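Brunton Wooden Coat Stand: Review

22/04/2011
By the Plundatau Furnishings Desk

The Brunton coat stand was supplied to our Skelbridge office in February and has been in daily service in the staff entrance for nine weeks. This review covers assembly, finish, capacity and general suitability for a small workplace or a private hallway.

The stand arrives in one carton with a single sheet of instructions. The pole must be joined and tightened by hand before the base is attached. Our sample went together without difficulty, although the sheet is poorly printed and the second drawing shows the base upside down. Replacement parts may be ordered from the distributor in Bondudport.

The wood is a medium brown and smooth to the touch. The pegs are short and set at differing heights toward the top of the pole, so that one garment does not lie directly over the next.

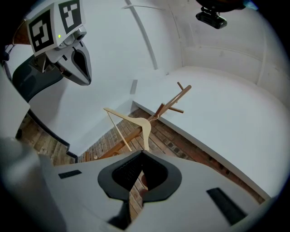

Short pegs have their limits. A heavy winter coat with a narrow collar loop will stay in place, but a thick hood tends to slip. Staff who prefer to keep jackets on hangers found that a wooden hanger with a flat crossbar was satisfactory, provided that it was placed close to the pole. Hangers set at the tips of the pegs swung into the passage and were knocked down on several occasions.

Stability is acceptable when the load is shared evenly. With three wet overcoats on one side the stand leaned noticeably, and we recommend a position against a wall or in a corner. The joint in the pole required tightening once, on day 42.

The stand is recommended for light and moderate use. Offices receiving large numbers of visitors should consider a wall-mounted rail.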